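Home Stories Archive Submit Contact

The Calibration of Kivthorpe

The tide gauge at Kivthorpe had read 30 millimeters high since February. Sigrún Hedegaard noted this in the log, initialed the entry, and opened the stilling well.

The well was a vertical pipe with a small inlet at the base. It damped the waves and passed the tide. Adjoa Ofori lowered the steel tape until it touched water, read it, and raised it again. They repeated the procedure every ten minutes through one full cycle.

"Same offset," Adjoa said at high water.

"Then the sea is correct and the benchmark has moved."

The benchmark was a brass bolt in the harbor wall, set by Sigrún's father. She leveled to it from the church, then from the school. Both runs closed within tolerance. The bolt had sunk 30 millimeters, and the wall had gone down with it.

Adjoa looked along the wall to the house at its end, where Sigrún had been born and still lived. "Do we correct the record?"

"We correct the record."

Sigrún wrote the new elevation in ink. She drew one line through the old figure – her father's, in his upright hand – so that it could still be read. Then she closed the well, tightened the cover bolts in the usual order, and walked home along the wall, keeping to the landward side.
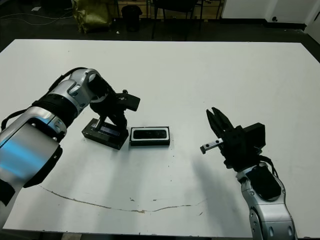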